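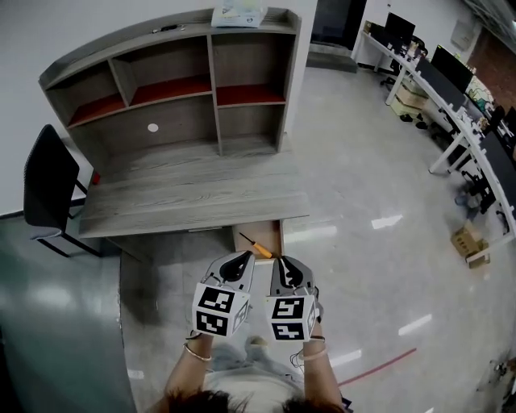

PLAVINDALE, 4/7/21

Mireille Langlois has opinions about drawers. "A tabletop is a flattering place," she says. "Any gripper looks clever on a tabletop. Then you ask it to go into a drawer and it turns into somebody wearing oven mitts."

She has been comparing hand-held grippers at Leren for five months, and the screwdriver in the drawer is her favorite test. It has a yellow-and-black handle, fat and easy, and a thin metal shaft that she calls "the part that sends people to lunch early." The operator works with a gripper in each hand, the drawer only partly out, and gets no help from her.

"I used to let them open it all the way," she says. "The scores were wonderful. I learned nothing."

The question is which fingertip to keep. The current ones are gray with a curved black pad at the front. Bastien Jacquet, who makes the pads, wanted the curve. Langlois wanted flat. They ran 111 pickups with each and are still on speaking terms, though Jacquet brings up the result more often than she would like.

"The curve won on handles," she says. "On handles. I would like that printed twice."

Flat pads did better on the shaft, by a margin of 20 pickups, and for a week she thought that settled it. Then Jacquet asked her how she picks up a screwdriver at home.

The patterned cubes mounted back near the wrists are a sorer subject. The markers tell the tracking software where each gripper is, provided a camera can see them, and a drawer is a good place to hide things from a camera. Langlois wants them set farther back still. Blandine Texier, who looks after the tracking, would prefer that everyone hold their wrists higher.

"Blandine believes people can be recalibrated," Langlois says.

And two hands for one screwdriver? She shrugs. One to hold, one to turn it the right way around - that was the idea. In practice most operators send both in at once and the grippers bump like shoppers at a sale.

"We log the bumps," she says. "It's a long file."

The next round, with a narrower pad, is planned for September. The drawer stays.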